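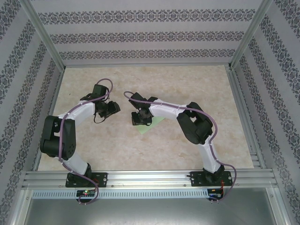 Gresano 的双臂套件用了一个夏天，九月份把它从试用改成了正式留用，趁还记得清楚，把过程和意见写下来。之前有几位读者来信问值不值得买，信里问得比较零散，我一并在文章里答了。

先说来历。去年我一直用一套单臂的入门产品练手，抓积木、插销子都能做，一到布料和纸张就不行，一只夹爪按住了就没有另一只去折。Jin-sol Han 那边先买了 Gresano，借我看过一个下午，回来我就下了单。下单到收货是二十天，分两个箱子到，一个箱子是两条臂和控制板，另一个箱子是型材和紧固件。箱子里的泡棉切得很准，拆的时候不费事，退换的话也能原样装回去。

组装。说明书写的是六小时，我做完用了一个周六，从早上九点到晚上，中间吃了两顿饭。慢在两个地方。第一是铝型材的角件，螺丝要先全部带上，量过对角再一起拧紧，我第一遍是装一个拧死一个，结果后边两根立柱怎么都对不齐，拆了重来。第二是接线。每条臂各有一块小控制板，放在底座前面，线从底座下来，长度留得不富余，要把板子挪到合适的位置再固定。指示灯亮绿色就是供电正常，不亮先查插头，不要急着换板。

两条臂都装在前面那根横梁上，朝里伸。这一点和很多产品不同，有的套件是把臂装在桌子两侧对着放。装在同一边的好处是坐标好理解，左就是左，右就是右，示教的时候脑子不用转弯。坏处是中间这一块两只夹爪容易打架，尤其是两条小臂都往里收的时候，肘部朝外，夹爪朝中间，留给彼此的空间不大。软件里可以设安全距离，默认值偏保守，我调小过一次，夹爪外壳蹭了一道，又调回去了。

线缆用的是紫色的，沿着臂走，在腕部和肘部都留了弯。我原先觉得外走线难看，用下来觉得检修方便，哪里松了一眼就能看到。要注意的是弯不能留太大，留大了会扫到桌面上的东西；也不能太小，腕部转到头会把接头拽松。我试了几次，最后在小臂上加了扎带，之后没有再松过。

再说软件。Gresano 自带的控制程序叫 Tonero，装在普通笔记本上就能跑。界面分三栏，左边是动作列表，中间是关节数值，右边是日志。录一段动作、回放、改速度，这些基本操作半小时能学会。多步任务要自己写脚本，文档里的例子偏少，我写第一个脚本时卡在两臂同步上，等待指令放的位置不对，左臂已经过去了，右臂还在原地。发邮件问客服，回信的是 Beatriz Seixas，第二天就给了一段改好的脚本，还附了说明。客服这一项我给好评。

Tonero 的升级做得一般。夏天里升过两次，第二次升完，原来存的动作文件要重新转一遍格式，转换工具是有的，但更新说明里没有写，我是在安装目录里翻到的。建议升级之前把动作文件夹整个复制一份。

我主要拿它做的是薄片类的东西，纸、布、薄膜，都是小张的。流程很简单，一只夹爪压住，另一只夹起一角，翻过去，压平。听起来没什么，实际调起来花了很久。薄片放得斜一点正一点，夹爪下去的角度都要跟着变。放斜的时候我习惯让一个角朝自己这边，这样角容易夹到。桌面材质也有影响，太滑的桌面，片子会跟着夹爪跑；太涩的又铲不进去。我现在用的是米色带石纹的台面，用了这么久没有想换。

成功率我记过一轮，同一种布片，折一次算一次，八十二次里失手六次。失手的几次都是夹起来的时候带偏了，没有掉下去的。这个数只代表我这一张桌子、这一种布，别人家的情况会不一样，不要拿去和厂家的数字比。

围板和墙面的事也有人问。套件本身只有型材，四面是空的，后面和两边要不要封自己决定。我建议封，一是有个边界，二是摄像头识别的时候背景固定，人在后面走动不会干扰。至于封成素色还是花纹，我用下来识别薄片没有遇到问题，做别的东西的读者请自己试。

噪音。白天开着不影响说话，晚上在隔壁房间能听到关节转动的声音，声音不尖。夹爪合到底的时候有一下轻响，把闭合力度调低一档会好很多，布片也不需要那么大的力。

价格和对比。Gresano 双臂套件我买的时候是 2,000 欧元，不含运费，含一年保修。同价位我认真看过的还有 Won 和 Furel。Won 的臂更长，负载更大，如果要搬东西选它合适，可是夹爪要另买，加起来就超出预算了。Furel 便宜一些，外壳漂亮，软件只能连它自己的账号使用，断网的时候不能回放动作，我工作间的网络不稳，这一条就排除了。

说几条缺点，打算买的人最好先知道。

说明书的图印得太小，底座孔位那一页我是用手机拍下来放大看的。

备用螺丝给得少，有一种规格一颗多余的都没有，我掉了一颗在地板缝里，只好去五金店配。

控制板是裸板，没有外壳，放在桌前容易碰到，手上拿着金属工具的时候要小心。厂家说外壳在做，还没有出。

夹爪的指尖是通用的形状，夹布可以，夹单张薄纸会起皱。我在指尖上贴了薄橡胶，隔几个星期换一次。

适合什么人：手上已经用过一套单臂、想试双臂配合动作的，有一张结实的桌子、愿意花一天装的，可以买。第一次接触机械臂的，我建议先从单臂开始，双臂的问题不是多一倍，两只手凑在一起会冒出很多单臂没有的麻烦。想开箱就用的也不合适，它不是那种产品。

留用之后我做的第一件事是把两个底座的螺丝重新紧了一遍，左边有两颗松了半圈。用得勤的人大概一个月查一次就行。第二件事是把折布的脚本整理了一下，去掉了里面的临时数值，有需要的读者可以写信来要，请注明 Tonero 的版本，旧版的格式读不了。

下一篇写指尖换型的事，我订了两种不同宽度的，到货还要等一阵。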